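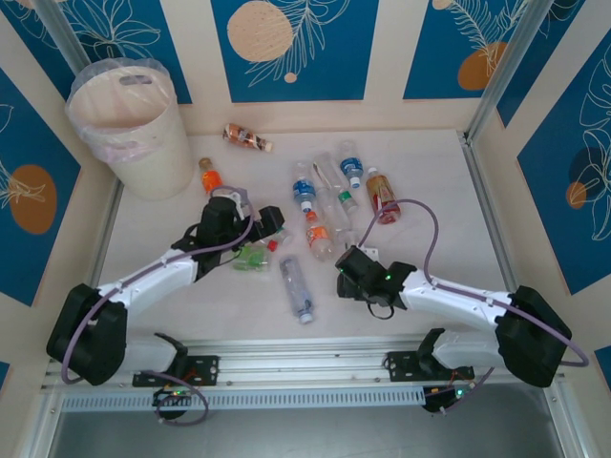
Photos: I. Palacios, Skelleo bench cell

From: Iñaki Palacios
To: cell-practice list
Date: 9/4/26
Subject: Re: Draft 2, section 4 (shared bench cells, two arms, one rail)

Replies inline to the Pennington comments on section 4. I have cut the parts of the earlier message that were settled in June. The pictures are from our bottle sorting bench at Skelleo, and I refer to that bench below because it is the one I can check wording against.

> 4.1 The draft says "a marked zone shall be assigned to each arm."
> On a short rail the two reach envelopes overlap over most of the
> work surface. If the zones may not overlap, the middle of the table
> belongs to neither arm. If they may, the clause does nothing. Which
> is intended?

Overlap is intended, and the clause has to say so. Proposed text:

4.1 Each arm shall have a defined reach zone. Zones may overlap. Where they overlap, the overlap shall be defined as a third zone with its own entry rule. The entry rule shall state which arm has priority and what the other arm does while it waits.

"What the other arm does" is the part that is usually missing from the write-ups I get. Holding position is acceptable only if the held position is outside the overlap. An arm that stops halfway in, with its gripper open over the objects, has not yielded. Our own procedure had this wrong until the Tretance review, and it has been corrected to require a retreat to the arm's own zone before the wait begins.

> 4.2 Do we need a clearance figure between grippers? Our people
> want a number. Without one every site will choose its own.

I am against putting one number in the standard. Stopping distance depends on payload, speed and controller, and a figure which suits a light bench arm will be quoted by somebody running something heavier. I would accept a requirement that the site measures it:

4.2 The minimum distance between the two end effectors during automatic operation shall be set from measured stopping distance at the highest speed in use, and recorded. It shall be measured again after any change of gripper, fingertip or speed limit.

Note the word "fingertip." Replacement fingertips may be longer than the originals, and the model in the planner is often not updated to match. That should be a line on the change form.
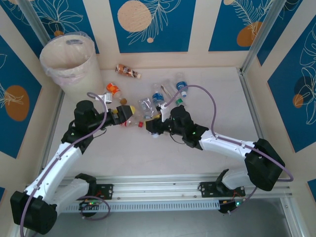

The case that decides whether 4.2 is any good is an object lying between the two grippers, where either arm has a valid approach. Both planners will rate it as reachable. If the allocation is by shortest path alone, small changes in the pose estimate can hand the object back and forth from one cycle to the next. I suggest a note under 4.2 (informative, not a requirement) that an object once allocated stays allocated until it is picked, dropped or timed out.

> 4.3 "Cables shall be routed so as not to enter the work area."
> This cannot be met on an arm with an external cable to the wrist.
> Please delete or reword.

Agreed, it cannot be met as written. Any slack long enough to allow full wrist rotation will stand off the arm in some poses. Reworded:

4.3 External cables shall be secured to the links at intervals short enough that no free loop can reach the work surface, the objects on it, or the other arm, in any pose used by the program. Compliance shall be checked by moving each arm slowly through its full program range with the other arm parked, and then with the other arm at its nearest permitted position.

The second check takes longer and is the one that finds problems. A loop that clears everything when its own arm moves alone can still be caught when the neighbor comes close. Clips should be checked on the same schedule as the mounting bolts. I would put both on the weekly sheet.

> 4.4 Exposed control boards. We do not think a bench standard
> should cover these at all.

I disagree. Boards mounted below the rail are common on small cells, and the operator's hands and sleeves are at that height when leaning in to reset objects. I am not asking for an enclosure rating. I am asking for:

4.4 Where control boards are mounted on the operator side of the cell, they shall be guarded against contact and against falling objects. Status indicators shall remain visible with the guard fitted.

A clear cover on standoffs would satisfy this. If the list prefers "should" to "shall" for the guard I can live with that, but the indicator sentence needs to stay mandatory. A guard that hides the lights will be taken off.

> 4.5 Is the receptacle part of the cell or not? Bultisness treats
> it as a loose object. We treat it as a fixture.

It should be a fixture. Its position is assumed by the place motion, and a bin that has shifted will be hit on the rim. Text:

4.5 Any container that receives objects shall be located against a fixed reference and included in the collision model at its full outside size, including any liner folded over the rim.

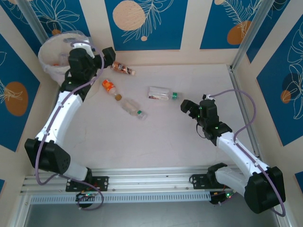
With a container in a back corner, the arm on that side works close to the wall for the whole of the place motion, and its elbow swings out toward the side panel. The clearance check in 4.2 covers end effectors only, so I would add a sentence to 4.5 requiring that elbow clearance to the enclosure be verified at the release pose. It is a static check and needs only a feeler or a spacer block.

It also matters which arm may reach the container. If only one arm can place, the other needs a handover rule or must be restricted to moving objects within its own zone. The draft is silent on this. I do not have wording yet.

> 4.6 The test run. Draft 1 said 10 cycles, draft 2 says 1,000.
> That is a large change for one revision.

Those were two different tests and the editing merged them. Restored as separate items:

4.6.1 After setup or any change under 4.2, run 10 cycles at reduced speed with an operator at the stop control.

4.6.2 Before unattended use, complete 1,000 cycles at working speed with no contact between arms, and no contact between either arm and the enclosure. Any contact restarts the count.

Our first attempt at 4.6.2 ended at cycle 113 on a cable contact, and the log from that run is why 4.3 now has the second check in it. I can send the log to anyone who wants it.

Still open: handover wording for 4.5, and whether Annex B keeps the Tretance checklist in its current layout. Please send comments on clause numbers as they stand in this message, not as in draft 2.

Iñaki Palacios
Skelleo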